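Kitchen corner check, Lendska training kitchen
Round: April, morning
Checked by: Noémie Jacquet
Copy to: Vilmos Dudás

Overall: pass, with two small jobs. I love doing this corner! Everything on it gets handled all day long and it still looks cared for.

1. Table surface level, no rocking: OK. Leaned on all 4 corners and it didn't budge.
2. Walkway clear to the door: OK.
3. Crockery free of chips: OK. Ran a thumb round every rim, lovely and smooth.
4. Dish rack sound, no splinters: OK. Light sanding on one crossbar would be nice before summer.
5. Plates seated properly in the rack: OK when I started, see the first picture.

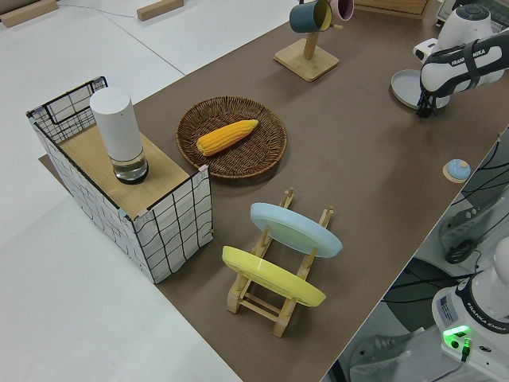 Item 5: blue and yellow plates upright in the wooden rack, mug stand behind.

6. Wicker, no broken strands: OK. Brushed it out and found one loose end underneath, tucked back in. Armelle Gautier's tip about a damp cloth works a treat, by the way.
7. Food left out: one corn cob, in the wicker. Fine for the day, please move to the fridge at closing.
8. Tall box steady, nothing heavy on top: OK. Please keep it that way, it's a light thing. 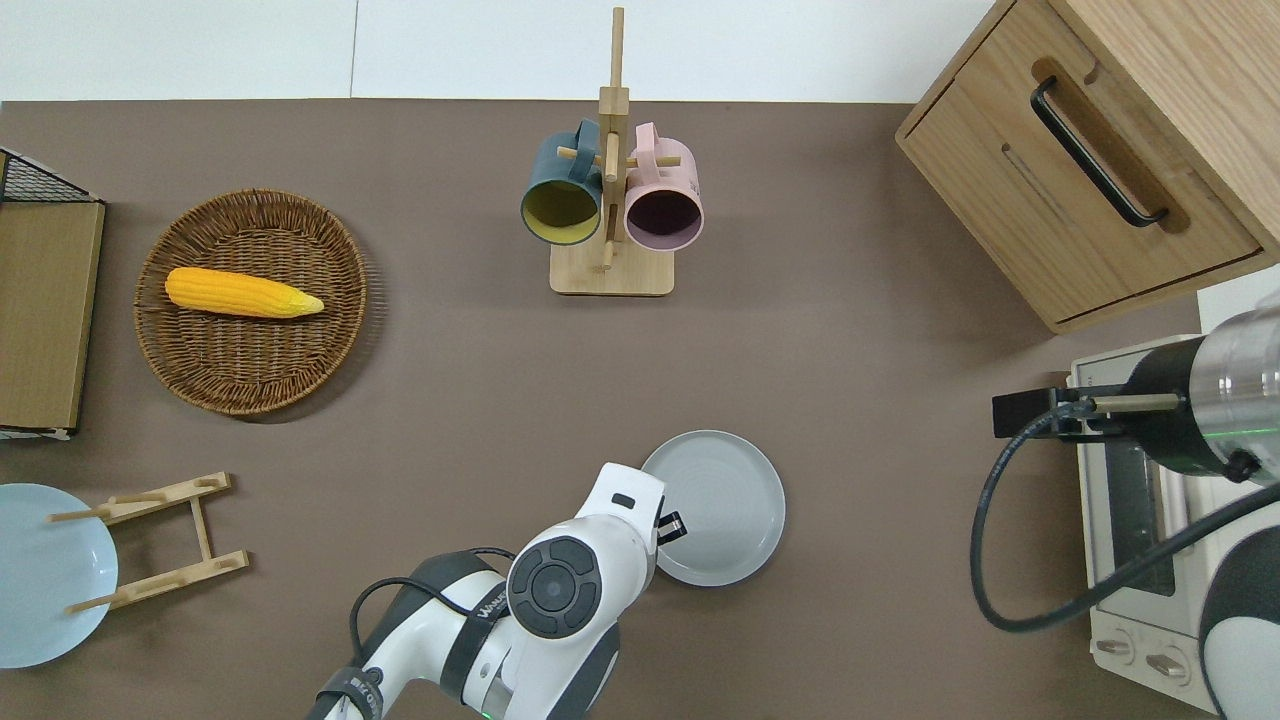 9. Mug stand: OK, and my favourite item on the list. The joint at the bottom was glued again over the winter and it feels rock solid now (thank you, Toivo Keskinen!). I gave the post a good twist and nothing creaked. The teal mug and the pink one hang side by side, right up against the post, and that's exactly how I'd like all the stands loaded, with the weight kept close in. Pegs to be checked for wobble at the next round.

10. Drawer runs freely, handle tight: handle needs a quarter turn with a screwdriver. Job 1.
11. Spare felt pads in stock: down to 8. Job 2, order more from Langlois.

Next round covers the sink side. Nicanor Figueroa has the key.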